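Why Do Some Slippers Have Holes?

Have you ever looked closely at a pair of slides? Lots of them have little slots right through the part where your foot goes. Somebody put them there on purpose!

The slots are drains. When you step out of the shower or run in from the sprinkler in June, your feet bring a lot of water with them. With a solid sole, the water sits in a puddle under your toes – squish, squish, squish! With slots, it can drip straight through. Air can get in too, and that helps your slippers dry faster.
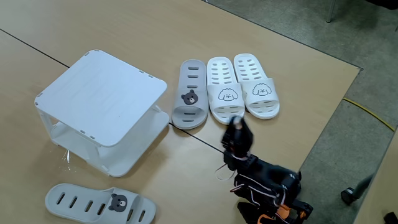 Now, where do slides go when you take them off? A small rack with two shelves is great for this. Line up each pair side by side with the toes pointing the same way, and you can grab them in a second. Pictures on the straps help too. A bear goes with a bear, a puppy goes with a puppy, and even a very little brother or sister can play that matching game!

Try this at home (ask a grown-up first):

Mix up all the slides in your house in one big pile. Set a timer for 60 seconds. How many pairs can you match and line up before it rings? If that's too easy, try it in 40!

Then check the bottoms. Do the slots go all the way through? Pour a spoonful of water on one over the sink and find out.

Pidby Kids, 3/27/20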